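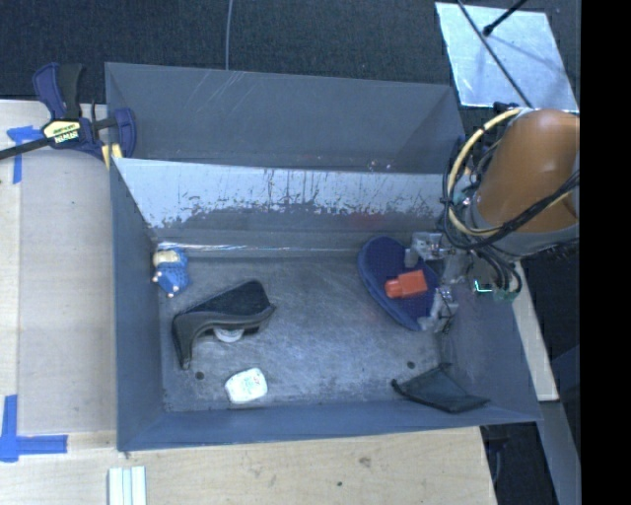
Womit bekommt man graue Schleier und feine Kratzspuren von lackiertem oder blankem Blech herunter?
Mit warmem Wasser, einem Spritzer Spülmittel und einem weichen Tuch fängt man an. Erst wenn danach noch etwas zu sehen ist, kommen Natron, Zitronensäure oder eine Politur an die Reihe. Echte Kratzer im Metall bleiben, man kann sie nur weniger auffällig machen.

Blech, Wanne und Werkzeugkasten: Tipps für Metall in Haushalt und Werkstatt
April 2023

In fast jedem Haushalt gibt es mehr Blech, als man denkt: Backbleche, Wannen, Regalböden, Briefkästen, Gießkannen, Mülleimer, der Ausguss im Keller. Die Tipps auf dieser Seite sind nach Material und Aufgabe geordnet. Wer nur ein bestimmtes Problem hat, springt gleich zum passenden Abschnitt.

Zuerst das Material bestimmen

Vor jedem Putzmittel steht die Frage, was man vor sich hat. Ein Magnet hilft beim Sortieren. An verzinktem Stahl, lackiertem Stahl und Emaille haftet er, an Aluminium und Zink nicht. Bei Edelstahl kommt es auf die Sorte an, viele Spülbecken sind nicht magnetisch, viele Topfböden schon.

Verzinktes Blech ist mattgrau und zeigt oft ein Muster wie Eisblumen. Aluminium ist leicht und fühlt sich beim Anheben fast wie Kunststoff an. Emaille ist glatt wie Glas und hat an Schlagstellen dunkle Punkte. Bei lackiertem Stahl sieht man an den Kanten meist, wo die Farbe aufhört.

Im Zweifel probiert man jedes Mittel an einer Stelle aus, die später verdeckt ist, und wartet zehn Minuten.

Lackiertes Blech

Lack verträgt Spülmittel und lauwarmes Wasser. Scheuermilch macht ihn matt, und die matte Stelle sieht nachher schlimmer aus als der Fleck. Schmutzradierer sind ebenfalls Schleifmittel und gehören nicht auf glänzenden Lack.

Streifen von Gummi, Schuhsohlen oder anderen Gegenständen sitzen häufig nur obenauf. Ein paar Tropfen Speiseöl auf ein Tuch geben, kurz reiben, mit Spülwasser nachwischen. Klebereste von Etiketten mit Öl einweichen, eine halbe Stunde liegen lassen und mit einer alten Plastikkarte abschieben.

Ist der Lack bis aufs Metall durch, sollte man bald ausbessern. Die Stelle mit Schleifpapier der Körnung 200 leicht anrauen, den Staub mit Spiritus abnehmen, trocknen lassen und mit Grundierung betupfen. Der Decklack folgt, wenn die Grundierung durchgetrocknet ist. Zwei dünne Schichten halten besser als eine dicke. Der Pinsel darf ruhig klein sein, ein alter Wasserfarbenpinsel reicht.

Verzinktes Blech

Zink mag keine Säure. Essig, Zitronensäure und Entkalker greifen die Schutzschicht an, das gilt auch für Gießkannen mit Kalkrand. Stattdessen mit heißem Wasser und einer Nylonbürste arbeiten und den Rest stehen lassen. Kalk in einer Gießkanne stört die Pflanzen nicht.

Weißer, pulvriger Belag ist sogenannter Weißrost. Er entsteht, wenn verzinkte Teile feucht und ohne Luft gestapelt werden. Eimer und Wannen deshalb vor dem Ineinanderstellen trocknen und einen Streifen Pappe dazwischenlegen. Leichten Belag bürstet man trocken ab. Dabei nicht einatmen, am besten im Freien arbeiten.

Kupfer und Zink nicht dauerhaft nass zusammenbringen. Eine Kupfermünze oder ein Kupferfitting, das wochenlang in einer feuchten Zinkwanne liegt, hinterlässt eine angefressene Stelle.

Aluminium

Backbleche und Töpfe aus blankem Aluminium gehören nicht in die Spülmaschine. Sie kommen dunkelgrau heraus und färben ab. Wer es schon getan hat, kocht im Topf Wasser mit ein paar Rhabarberschalen oder einem Löffel Zitronensäure auf. Nach zehn Minuten ist der Boden wieder heller. Gründlich ausspülen und das Kochwasser wegschütten.

Natron und Soda sind für Aluminium ungeeignet, beide machen es fleckig. Für Eingebranntes nimmt man Wasser mit Spülmittel, lässt es über Nacht stehen und schiebt den Rest mit einem Holzlöffel ab.

Saure Speisen wie Tomatensoße, Sauerkraut oder Apfelmus nicht in unbeschichtetem Aluminium aufbewahren.

Edelstahl

Immer in Schliffrichtung wischen. Quer dazu bleiben feine Linien sichtbar, die man nicht mehr herausbekommt. Gegen Wasserflecken hilft ein Tuch mit verdünntem Essig, danach klar nachwischen und trockenreiben. Fingerabdrücke verschwinden mit einem Tropfen Öl auf Küchenpapier. Zu viel Öl zieht Staub an, also mit einem sauberen Blatt nachpolieren.

Stahlwolle hinterlässt winzige Eisenteilchen, die später rosten. Man hält dann das Becken für rostig, obwohl nur der Abrieb braun wird. Mit Zitronensäure und einem weichen Schwamm geht er weg. Das Gleiche passiert, wenn eine rostige Konservendose über Nacht auf der Abtropffläche steht.

Emaille

Angebranntes in Emailletöpfen mit zwei Löffeln Natron und wenig Wasser aufkochen, den Herd ausschalten, abkühlen lassen. Niemals kaltes Wasser in den heißen Topf gießen, die Schicht kann springen. Ist sie auf der Innenseite abgeplatzt, kommt der Topf nicht mehr für Lebensmittel in Frage. Als Übertopf oder für Wäscheklammern taugt er weiter.

Rost

Flugrost auf Werkzeug reibt man mit zerknüllter Alufolie und Wasser ab. Das geht leichter, als man meint, und zerkratzt Chrom kaum. Kleinteile wie Schrauben, Scharniere oder alte Schlüssel legt man über Nacht in Haushaltsessig. Am nächsten Tag abbürsten, in Sodawasser schwenken und sofort trocknen, am besten mit dem Föhn. Ohne das Sodabad setzt der Rost schon nach einer Stunde wieder an.

Tief sitzender Rost auf Flächen muss mechanisch herunter: erst Drahtbürste, dann Schleifpapier, zum Schluss ein Rostumwandler. Handschuhe und Schutzbrille anziehen, die Drahtborsten lösen sich gern.

Essig und chlorhaltige Reiniger niemals zusammen verwenden. Dabei entsteht giftiges Chlorgas.

Festsitzende Schrauben

Kriechöl auftragen und warten. Zehn Minuten sind zu wenig, eine Nacht ist besser. Danach die Schraube erst ein kleines Stück fester ziehen und dann lösen, das bricht die Rostschicht auf. Ein leichter Hammerschlag auf den Kopf hilft auch. Bei Kreuzschlitz den Schraubendreher kräftig andrücken und notfalls ein breites Gummiband zwischen Klinge und Kopf legen.

Löcher und Kanten

Zum Bohren in Blech die Stelle ankörnen, sonst läuft der Bohrer weg. Dünnes Blech auf ein Stück Restholz spannen und nie mit der Hand halten. Langsame Drehzahl, ein Tropfen Öl. Den Grat nimmt man mit einem größeren Bohrer ab, den man zwischen den Fingern ein paarmal dreht.

Alte Löcher in Wannen oder Kästen lassen sich mit einer Gummitülle verschließen. Man bekommt sie im Elektrohandel nach Durchmesser sortiert. Für Löcher von 11 Millimetern passt eine Tülle, die für genau dieses Maß angegeben ist, gemessen wird in der Öffnung und nicht am Rand der Gummilippe. Soll der Boden dicht sein, kommt etwas Silikon darunter.

Scharfe Blechkanten an Regalen kann man mit Kantenschutzprofil abdecken. Es wird einfach aufgedrückt. Wer keines hat, schlitzt ein Stück alten Gartenschlauch der Länge nach auf.

Klappern und Dröhnen

Blech dröhnt, wenn es frei schwingt. Ein Streifen Filz unter den Auflagepunkten reicht oft schon. In Schubladen und Kästen legt man eine Antirutschmatte ein, dann wandern auch die Kleinteile nicht. Die Matte Jindov aus dem Baumarkt lässt sich mit der Haushaltsschere schneiden und in der Maschine bei 30 Grad waschen. Reste davon liegen gut unter Blumentöpfen auf dem Fensterbrett.

An Waschmaschinen und Trocknern kommt das Geräusch häufig von einer losen Rückwand. Stecker ziehen, alle Schrauben der Reihe nach nachziehen, fertig.

Schutz für den Winter

Gartengeräte im Herbst abbürsten, trocknen und mit einem ölgetränkten Lappen abreiben. Leinöl eignet sich für Stiele und Blätter gleichermaßen. Ölige Lappen danach flach zum Trocknen aufhängen oder in einem verschlossenen Blechgefäß mit Wasser aufbewahren, zusammengeknüllt können sie sich selbst entzünden.

In den Werkzeugkasten gehört etwas, das Feuchtigkeit aufnimmt. Ein Stück Tafelkreide in einem Stoffsäckchen tut es, ebenso die kleinen Beutel aus Schuhkartons. Beides im Juni austauschen, wenn die Keller von außen feuchte Luft bekommen. Kellerfenster an schwülen Tagen tagsüber zulassen und nachts lüften.

Was im Schrank stehen sollte

Spülmittel, Natron, Zitronensäure, Haushaltsessig, Spiritus
Speiseöl oder Leinöl, eine kleine Dose Kriechöl
Nylonbürste, alte Zahnbürste, Drahtbürste
Schleifpapier in drei Körnungen
Kanier Metallpolitur oder eine vergleichbare Paste ohne Ammoniak
Baumwolltücher aus alten Bettbezügen

Die Politur gibt man sparsam auf das Tuch und nicht auf das Blech. In kleinen Kreisen arbeiten, antrocknen lassen, mit einem zweiten Tuch abnehmen. Eine Tube mit 90 Millilitern hält im normalen Haushalt etliche Jahre, wenn man den Deckel richtig zudreht. Eingetrocknete Paste wird mit ein paar Tropfen Wasser wieder brauchbar.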